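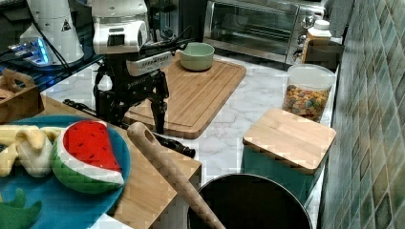 The Konen bench checklist is meant to be filled in standing up, next to the arm, before anyone enables it. Past copies from Brirolthorpe suggest it's mostly filled in sitting down, after lunch, from memory. This revision keeps the old numbering and adds comments from the Nurnstead inspection, so that whoever does the next one can see what "OK" was supposed to mean. Read the comments with a real counter in mind: a toaster oven at the back, a big black pot near the front, a wooden utensil lying across its rim, and a gripper hanging down in the middle of it all. A plush watermelon slice on a blue plate is the least of your problems. Start with section 1.

We use cookies to remember your preferences and measure visits to this site. By continuing to browse you agree to our use of cookies. Accept | Settings

SECTION 1. BEFORE POWER

1.1 Risk assessment on file, covers this layout
Result: Pass, with comment
The assessment was written for the long bench at Murín and somebody changed the title. The hazards are close enough that I let it stand, but it still requires the fire door to the north to be kept clear, and Nurnstead has no door to the north. Rewrite it before the next inspection. Changing the font does not count.

1.2 Reach envelope marked and agreed
Result: Fail
The limit set in the controller is 1275 mm. The tape on the floor describes a smaller and more optimistic robot. Measure to the end of the gripper, including fingers, at full stretch. Then add whatever the longest object in the task list adds. A spoon held by its tip makes the arm one spoon longer, and the tape doesn't know about the spoon.

1.3 Stop button reachable from every operator position
Result: Pass
Tested from the operator's stool and from the reset position. You should be able to hit it without leaning over the counter. If you have to pass your sleeve through the envelope to stop the robot, write Fail and move the button.

1.4 Stop button tested today
Result: Pass
Today means today. The log had a row of initials for December all in the same pen and at the same slant, and I choose to believe in a very consistent person.

1.5 Cables clear of the wrist through full rotation
Result: Pass, with comment
Run every wrist joint to its limits at low speed with a hand on the stop. Watch the loop, not the screen. There must be slack at both ends of travel and nothing for the loop to hook on to. Knobs, handles and bottle caps are all things to hook on to.

1.6 Base fasteners checked, torque marks lined up
Result: Pass
Paint marks present and aligned. Please stop redrawing the paint marks to make them line up.

SECTION 2. THE COUNTER

2.1 Only task objects inside the envelope
Result: Fail
This is the item people argue with. A kitchen task needs kitchen clutter, and I accept that an arm trained on a bare table will be useless in anyone's house. The rule has never said the counter must be tidy. It says that every object in reach is on the object sheet, with a yes or no for each of: may be touched, may be knocked over, may be squeezed. If it isn't on the sheet, it's a stray. Coffee mugs are the usual stray, followed by phones.

2.2 Heat sources isolated at the plug
Result: Pass, with comment
Knobs turned to off are not isolation. A gripper can turn a knob; in some task lists that is the whole point. Pull the plug and leave the end of it where you can see it from the operator's position. Built-in cooktops are isolated at the breaker and the breaker gets a tag. The tag should carry a name and a time. "DO NOT" by itself is a little short.

2.3 Nothing flammable resting on anything that heats
Result: Refer to 2.2
If 2.2 is a proper pass, a towel on an oven is a towel on a shelf. If 2.2 is a pass on somebody's word, it's a towel on an oven. The old form had these as separate items and people ticked one without doing the other, so from this revision you cannot pass 2.3 unless the plug is out.
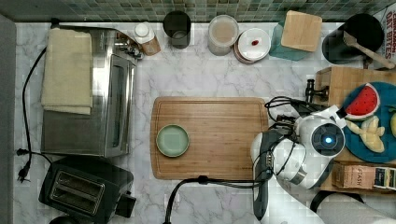 2.4 Glass and other breakables behind the working area
Result: Pass, with comment
Back row, against the wall, and lower in value than you think they are. Anything made of glass gets a "no" under "may be knocked over," and the planner has to be given that no in a form it can use. A sticky note on the monitor isn't such a form.

2.5 Stacked items stable
Result: Pass
Nudge test, one finger, from the side the arm approaches on. If it rocks, unstack it. Jars on jars and plates on boxes should be treated as a single tall thing that has not yet made up its mind.

2.6 No real blades
Result: Pass
Dull is not the same as absent. The cutting board may stay. The knife goes in the drawer, and the drawer goes on the object sheet with a "no."

2.7 Food props inspected
Result: Pass
Soft props are preferred for first trials of any new grasp. Check seams. A prop that sheds stuffing into a finger joint will cost you an afternoon and some dignity. Real food is allowed under the wet-work annex, which exists and which I encourage everyone to open once.

SECTION 3. GRIPPER

3.1 Finger screws tight, none missing
Result: Pass
Look with a light, then touch with a driver. If one is missing, nobody runs anything until it's found. It will be in the cereal.

3.2 Finger tips free of chips and sharp edges
Result: Pass, with comment
Tapered tips are good at sliding under things and equally good at poking. For work near people, tip edges get rounded or covered. I'd like to see the covers stored near the bench. At Brirolthorpe they were in a locked cabinet, safe from everyone.

3.3 Grip force limit set and measured
Result: Fail
The sheet says 20 N. The gauge said 122 N on the first squeeze and the same on the second, because the limit had been raised for a jar lid and not put back. That is a temporary change in the sense that most buildings are temporary. Measure with the gauge, write down the number from the gauge, and do not copy the number from the sheet into the box beside it. We can tell.

3.4 Clearance above the work surface at the lowest waypoint
Result: Re-test
Failed in the morning, re-tested in the afternoon. See the dated notes that follow.

3.5 Loss of power while holding
Result: Pass
Cut the power with the arm holding its heaviest permitted item. It may stay held or it may be let go; both are acceptable if the assessment says which. "We'll see" was the answer on the previous form. We saw. It held. 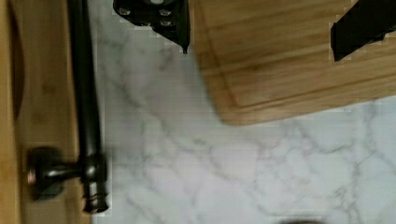
NURNSTEAD, February 23, 2019

Re-test notes for 3.4, and remarks arising. The low waypoint was raised and the approach slowed. Stone does not give, and fingers held close to it have no room to be wrong in. The passing condition is that a finger can come down next to the board, over bare countertop, without the controller believing it is still over the board. The difference is one board's thickness. It sounds like nothing until you've heard it.

Three things came out of the afternoon and belong in the next revision:

Surface height is to be measured at each spot the arm will visit. One measurement in the middle of the counter, multiplied by confidence, was the previous method.

Boards and trays must not slide. A damp cloth underneath works. So does a rubber mat. A firm look does not.

Metal rods, posts and stands lying down on the bench are to be listed on the object sheet as lying down. The sheet had only an upright version, and a planner given an upright version will go politely around a thing that isn't there and straight through the thing that is.

After these changes the approach was repeated without contact. Item 3.4 is passed for this layout only. Move the board, repeat the test.

SECTION 4. RUNNING

4.1 Reduced speed for first run of any new task
Result: Pass
The speed setting must be visible to the operator. Reduced means the figure in the assessment. It does not mean that it felt slow.

4.2 One operator, named on the board, holding the stop
Result: Fail
There were two names on the board and each believed the other was holding it. It was on the stool. One name only. Handover is spoken out loud, and the name is changed before the stop is passed across.

4.3 Nobody reaches in during motion
Result: Pass, with comment
Fixing a fallen prop "real quick" is the commonest reason given at all our sites for an arm inside the envelope that wasn't the robot's. Stop, confirm, reach, withdraw, confirm, resume. It took me 91 seconds at a slow walk, including finding the pen. The experiment will survive.

4.4 Status light visible from operator position
Result: Pass
Every operator should be able to say what each color means before being shown the card. One correct answer, one near miss, and one "blue is when it's happy." The card has been moved closer. 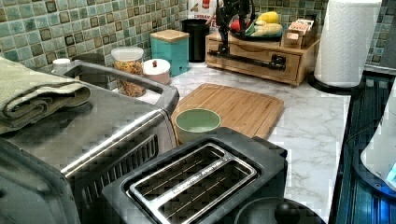

4.5 Fixtures and clamps secure
Result: Pass, with comment
Anything bolted or clamped near the counter that isn't the arm still counts: posts, crossbars, brackets. Push each one by hand at its far end. Clamps loosen with vibration, so the interval is weekly, and the interval applies in weeks with a holiday in them.

4.6 Drawers and doors within reach have a stated position
Result: Pass
Open or shut, written on the sheet. Half open is a position if you write it down.

4.7 Paper and loose fabric clear of moving joints
Result: Pass
Rolls, towels, labels, sleeves, lanyards. Lanyards off at the line, please, including visitors, including important visitors.

SECTION 5. SHUTTING DOWN

5.1 Arm parked, gripper empty and open
Result: Pass

5.2 Force limit returned to sheet value
Result: New item
See 3.3. It's here so that the jar lid never has to be discussed again.

5.3 Isolation tags removed by the person who hung them
Result: Not tested
There was no name on the tag. See 2.2.

5.4 Form signed at the bench
Result: Pass
Signed on top of the oven, plug out.

Open items: 1.2, 2.1, 3.3, 4.2. Nurnstead to close them before the next enabled run and send the corrected object sheet to Konen. Murín to send back the original risk assessment, with its own title on it.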